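Broteritz two-arm bench cell — setup and upkeep
Umura / Bench cells / Drawer and sorting
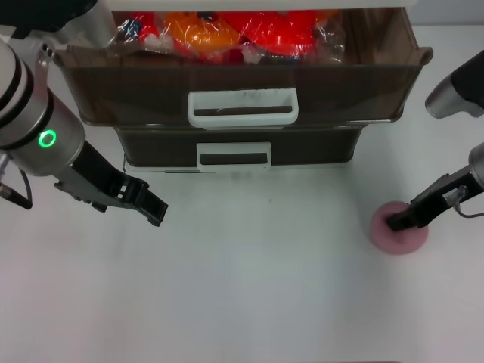

Two arms, two parallel-jaw grippers, one white table. Sold as a working cell, not a kit. Comes wired. You bolt it down, level it, teach it your drawer positions and go.

In stock at Cladbridge. Lead time 8 working days. Drawer units not included, any light plastic desktop unit will do so long as the handle has a slot the fingers can get into.

Setting up
Level the table first. Then the arms. Other way round and you'll do it twice.
Drawer unit at the back, centred between the arms. Mark its corners on the table in pencil or tape, it will creep.
Teach the closed position and the open position of each drawer separately. Dont copy one from the other, the runners are never quite the same.
Pull slow. Start at 40 per cent speed and leave it there for the first shift.
Soft items (sponges, pads, anything that squashes) want the low grip force setting. Press down, close, lift. If it slips, raise force one step and try again.
Bagged items — the clear film is a pain for the camera. Turn the overhead light down or move it off to one side, glare off the bags is the usual cause of missed picks.

Status light
Green ring on the wrist, ready. Any other colour, stop and look at the panel before you touch anything. Codes are on the card inside the cabinet door.

Looking after it
Daily: wipe fingertips with a damp cloth. No solvent. Wipe the table too, grit under a soft pad gets pressed in.
Weekly: check the cables by hand, both sides, full length. There should be a slack loop at the wrist. If it's gone tight the clip has moved, slide it back.
Every 6 weeks: fingertip pads. Both grippers at the same time even if one looks fine. Two screws a finger, hex key in the lid of the spares box.
After any bump: re-run the home check, then re-teach the drawers.

Common faults
Drawer opens crooked — pulling off centre. Re-teach the handle.
Drawer opens and the whole unit comes with it — non-slip mat under the base, or slower.
Gripper closes short — dirt in the jaw slots. Blow out with the hand puffer, not the airline.
Arm stops halfway with no code — nine times in ten its the cable clip again.

Spares
Fingertip pads, pack of 8
Cable clips, pack of 2
Wrist cable, left or right, say which
Non-slip mat

Order through the Harahap parts desk, same login as the main shop. Orders in by 2 pm go out same day. Have the cell serial to hand, its on the plate under the table at the back.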